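Moving comments from an old blog to a new one when the export has no parent IDs

Posted 08/07/2021 by ovthorpe_attic
14 comments · Share · Save

I run a small blog that has been on Worolel since forever, and I'm finally moving it to a static site. Posts came across fine. Comments are the mess.

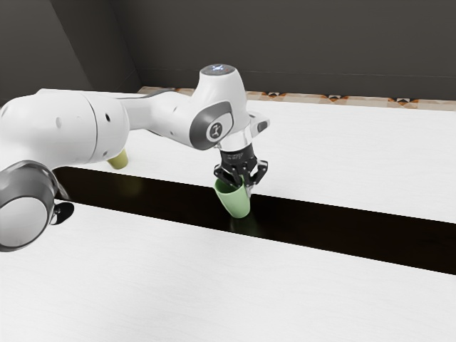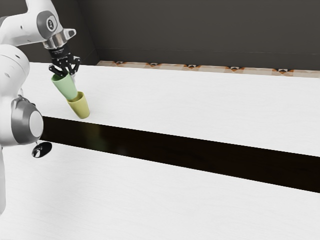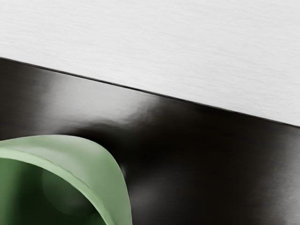
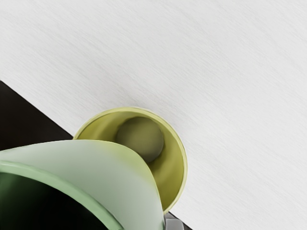 Anyway, the comments. The export gives me one big text file with 521 of them in it. Each one has a name, a date, the post slug and the body. What it doesn't have is anything saying which comment was a reply to which. On the old site they were nested, and people really did talk to each other down there, so flattening them makes some threads read like everybody is shouting past everybody else. I've got one post with 65 comments and it's basically unreadable now.

I tried sorting by date and guessing. That works okay for the short threads and falls apart on anything long, where two conversations were going at once. I also tried the Indis import plugin, which is supposed to "restore threading," but all it did was indent every second comment. I don't know what it thought it was doing. I turned it off and had to clean up after it by hand.

Things I have: the text file, the old site (still up until September, then the hosting runs out), and a mailbox with most of the notification emails in it. Not all of them. For a while I had notifications switched off for my own replies, so those are missing completely.

Is there a sane way to get the nesting back? I can write a little script if someone points me the right way, but I'm not a programmer, I just copy things until they work.

3 replies

nikolovski_fan_club
Posted the same day · 11 likes

Don't bother with the text file for this. You said the old site is still up, so scrape that while you can! The nesting is in the page itself. When I left Worolel (a couple of years back, so check that it hasn't changed) every comment on the page sat in its own list item, and replies were in another list inside that one. That's your parent and child right there, no guessing.

What I did, more or less:

First I saved every post page that had comments to a folder. I just did it from a list of addresses with a one line command and a pause of 9 seconds between pages, because the first time I ran it without a pause I got blocked for the afternoon. Watch out for long threads, they get split across pages, and the second page is at a different address with the page number on the end. I missed those at first and lost a chunk without noticing.

Then I had a script walk through each saved page and write out, for every comment, the name, the date and the name and date of whatever it was nested under. If it wasn't nested under anything I left that blank.

Then I matched that list against the export. Name plus date down to the minute was enough for nearly all of mine. I had 37 left over that didn't match, mostly people who had changed their display name after posting — the live page shows the new name and the export shows the old one. Those I did by hand with a cup of coffee next to me. Took an evening.

Two things that bit me. The time on the page was in the reader's time zone and the time in the export was not, so everything was off by a few hours until I figured that out. And deleted comments still show up on the page as an empty box if they had replies. Keep those! If you throw them out the replies have no parent and float up to the top.

Do the saving part now even if you don't get to the script until later. Once the hosting is gone you can't get it back, and you can work from the saved folder as long as you like.

plainpaper
Posted a day later · 2 likes

just use the emails, the headers have an in-reply-to line. most mail programs can show it. worked for me

halfwaythere
Posted two days later · 6 likes

I'd go with the scraping too, but the emails are worth keeping as a backup for anything the page and the export disagree on. One warning on the reply above mine: I looked at my own old Worolel notifications and the in-reply-to line pointed at the post on every single one, never at the comment. So it threads them all under the post and you're back to flat. Maybe it depends on when they were sent. Open two or three before you build anything on it.

Where the emails did help me was the body text. Some of my comments had been cut short in the export wherever somebody had typed an angle bracket (it was a coding blog, so that was a lot of them). The emails had the whole thing.

For the ones you really can't place, I put them at the bottom of the thread in date order with a short note saying the original position was lost. A couple of readers wrote in to tell me where theirs belonged, and I moved them. It's your blog, you can fix it a bit at a time.

Also, whatever you end up importing into, check how deep it lets replies go. Mine stopped at three levels and quietly dropped everything below. I only spotted it because one of my own comments was gone, and I spent ages blaming my script for it. Now I pull anything deeper back up to level three and add the name of the person being answered at the start of the line. It's not pretty, but you can follow it.

Related threads
Nikolovski theme: comment dates show in the wrong order
Indis plugin leaves empty entries after uninstall
How do I redirect old Worolel post addresses?
Static site comments without a database
Recovering a blog from saved pages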